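Zitham Countertop Dishwasher
Section 4: Loading, Washing and Unloading

Read Section 3 (Connecting the Water Supply) before you use the machine for the first time. The inlet hose and drain hose must both be in place, and the tap must be fully open.

4.1 Before you load

1. Scrape off bones, seeds, labels and large scraps. You do not need to rinse plates under the tap.
2. Check that the spray arm turns freely. Push it with one finger. It should make a full turn without touching the basket.
3. Look at the salt light. If it is on, refill the salt container as shown in 5.2. The container holds 388 g.
4. Check the rinse aid window on the inside of the door. A clear window means the tank needs filling.

Note: Salt is not needed if your water is already softened. Set the hardness level to 0 in the menu.

4.2 Loading the basket

1. Pull the basket out until it stops.
2. Stand dinner plates in the rear slots, all facing the same way. Plates wider than 11 inches will block the spray arm.
3. Put bowls in the front row, tilted so that the open side points down and toward the center. Leave a finger's width between them.
4. Hang cups and glasses on the fold-down shelf.
5. Put forks and spoons in the cutlery holder with the handles down. Knives go in with the blades down.
6. Slide the basket back and turn the spray arm by hand once more before you close the door.

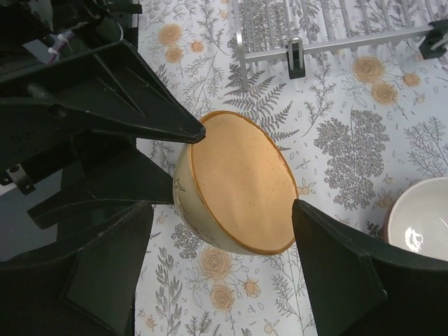 Glazed stoneware can normally go in with the rest of the load. Check the maker's mark or the leaflet that came with the set. Pieces with painting on top of the glaze may fade over time, and these are better washed by hand. The same goes for cast iron, wood, pewter, crystal, and anything that has been glued.

CAUTION: Do not wash items soiled with candle wax, paint, ash or machine oil. These can block the filter and damage the pump.

4.3 Choosing a program

Daily — normal mixed loads. Runs for 96 minutes, including drying.
Intensive — pots, baking dishes and dried-on food.
Glass — low temperature, for lightly soiled glasses and cups.
Rinse — cold water only, no detergent. Use it to hold a part load until later.

1. Press the power button.
2. Press P until the light next to the program you want comes on.
3. Fill the detergent cup. Use one tablet, or powder up to the lower line. Leave it empty for Rinse.
4. Close the door and press Start. There is a short delay of about 9 seconds before water enters the machine.

To change the program after it has started, hold P until all the lights go out, then choose again. If the detergent cup has already opened, refill it.

WARNING: Steam may escape if the door is opened during a wash. Press Start to pause the program, wait for the spray arm to stop, and open the door slowly.

4.4 Unloading

1. Wait for the end signal, then open the door a few inches and let the dishes cool.
2. Take out the cutlery holder first, then the bowls and plates, then the glasses on the shelf.
3. Lift out the filter and rinse it under the tap. Put it back and turn it clockwise until it clicks.
4. Leave the door slightly open — this keeps the seal dry and prevents odors.

If white marks remain on the dishes, see 6.1. If the machine stops with water still inside, see 6.3.

Manual revision: December 5, 2018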